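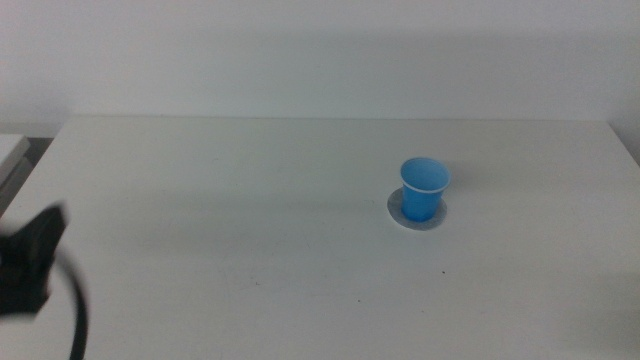
Clotham council will charge a 10p deposit on cups at the Prultgate fair, after 200 went missing in June.

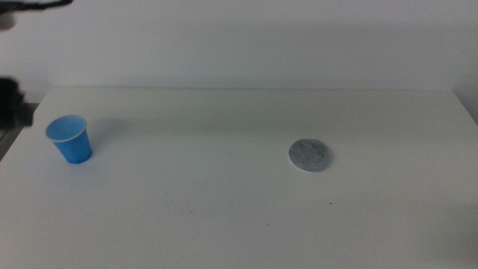 **Peñalver**, markets reporter

Stallholders were sent the new rules on 13 August 2021, all 154 lines of them. Washing-up gets 265 words - the fair itself gets none.

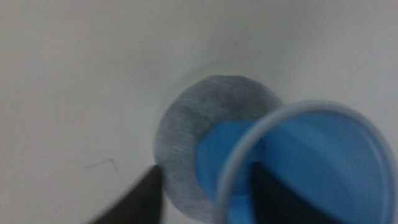

Refunds will be paid at the Prultgate gate, in coins, until the coins run out. Anything blue counts, the rules say, but a round, flat grey disc does not. Queues are expected.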